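The Method Section

The Stumden Institute required that every result be written in the passive voice, and for eleven years Agata Lo Presti had complied. Objects were grasped. Failures were recorded. It was in this manner that she began, one afternoon in December, the report on the handling of children's books.

The facts were in order. A total of 1,125 demonstrations had been gathered by hand, with a gripper held in each fist, and from these the Pradik policy had been trained. It was then given 300 trials on two arms at the Vuromia laboratory. Flat books were lifted and set upright in 200 of them. The folding books had gone less well. The policy would take hold of one panel, raise it, and then wait.

Dr Mokgethi, who reviewed all reports before release, sent the draft back with a single note beside the third paragraph. "Please account for the pause."

She went through the demonstrations again, in sequence, as the procedure required.

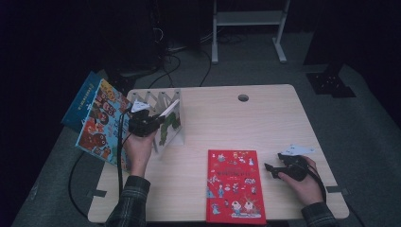 Figure 3. Collection of demonstrations with two handheld grippers. The folding book is held upright in the left gripper.

The pause was in the data. In demonstration after demonstration the left gripper closed upon the white folding book, the panels opened, and for a little under two seconds neither hand moved. The red book lay where it had been placed. Then the work resumed. The delay did not occur with the flat books, and it bore no relation to weight or to the force of the grip.

Agata Lo Presti considered the possible causes and listed them in the approved form. Slack in the cable was examined and excluded. Operator fatigue was examined and excluded, as the delay was present from the first hour. There remained a cause for which the form supplied no heading. The operator had been reading.

She knew this with some confidence, having been the operator. There was a green caterpillar on one of the panels, and she had wished, each time, to see it.

The policy had learnt from her without error. It had no interest in caterpillars, but it had observed that at this point in the task one stopped, and so it stopped.

She wrote: "A delay was introduced by the operator on opening the folding book, and was reproduced by the policy." She read the sentence over, removed it, and wrote: "I stopped to look at the picture, and the policy learnt to stop as well."

The report came back from Dr Mokgethi the following morning. The pronoun had been circled in pencil, and beside it he had written, "Approved for this section only."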